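Home | Forums | New Posts | Members | Rules | Log in

Narkmont Home Forum > Kitchen and Dining > Cups, Plates and Glazes

Tea stains on white cups with a colored inside

wasine_tea
Posted October 11, 2023
I bought 6 cups from the Heris line secondhand in June. White outside, dark color inside. The outsides have picked up a gray haze that dish soap won't move. I tried baking soda paste on one and it got better, but the finish now looks shinier in that spot. Is there a way to clean a matte cup without polishing it?

kilnshelf
Baking soda is an abrasive. A mild one, but on a matte surface you will see it sooner or later. Try an oxygen cleaner in warm water, soak for an hour, rinse well. Mine is a white one with a red inside and it still has a few faint smudges on the outer wall. I stopped worrying about those.
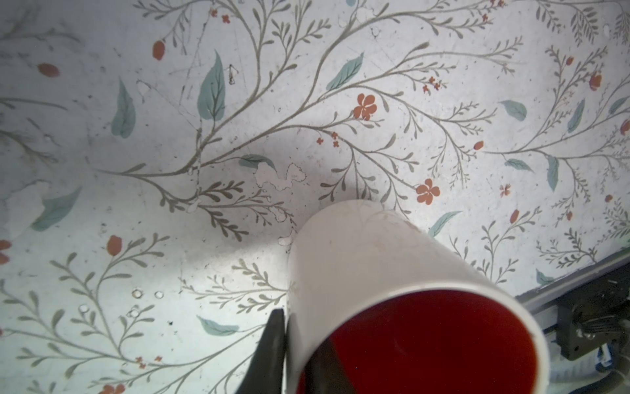 White cup, deep red inside.

potluck_dan
I disagree about the baking soda. I've used it on everything for years, matte included, and never had a shiny spot. I think people scrub too hard. Use your fingers, no sponge.

kilnshelf
You may have harder glazes than the ones I'm thinking of. If the original poster already has a shiny spot then it does happen.

mfinanga_road
What are your cups made of? If they're plastic or melamine, the advice changes. Melamine stains for good once the surface wears, and bleach makes it worse.

wasine_tea
Ceramic, I'm fairly sure. They're heavy and they ring when you tap them. There's no stamp on the bottom.

potluck_dan
Then soak them. But I'd still do the paste on the inside, where the tea sits.

greenladle
A lot of gray haze is minerals from the water. We have very hard water here and everything white goes dull. White vinegar cut half and half with water, ten minutes, then rinse. Don't mix it with the oxygen cleaner. Do one, rinse, then do the other on a different day. The other thing is to dry cups with a towel. If they drip dry, the minerals stay on the outside.

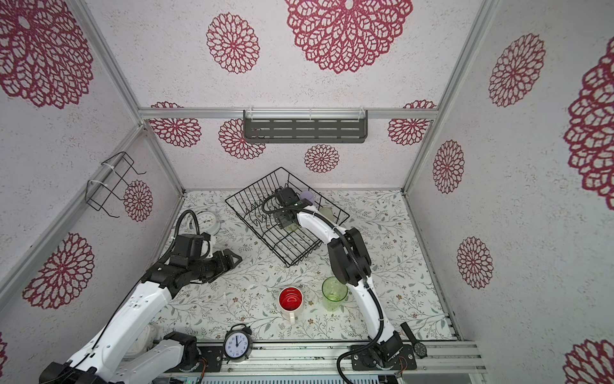

Narkmont Table and Kitchen Club

greenladle
Forgot to say, a plain wire rack is fine for plates. It's cups I would towel off first. Mine used to sit upside down overnight and I had a chalky ring on every rim.

mfinanga_road
Agree on the towel. Not sure about vinegar on a colored glaze. Some of the cheap reds and yellows don't like acid. I would test one cup before doing the whole set.

greenladle
Ten minutes won't hurt a decent glaze. People drink lemon tea out of them.

mfinanga_road
A decent one, sure. These are secondhand with no stamp.

wasine_tea
Update. I did the vinegar on one cup and the oxygen soak on another. Vinegar took off most of the haze. The soak did nothing outside but cleared the brown line inside. No change to the color on either so far. The shiny spot is still there. I'll do the rest this week.

kilnshelf
The shiny spot is permanent. Put that one at the back.

Thread views: 3,854 | Replies: 12

This site uses cookies to keep you logged in and remember your settings. Accept | Manage

Recent threads
Replacing lids on the old Heris teapot
Is a chip on the foot of a mug safe to sand?
Getting wax out of a printed tablecloth
Storing stacked bowls without scratches
Hard water and glassware, part 2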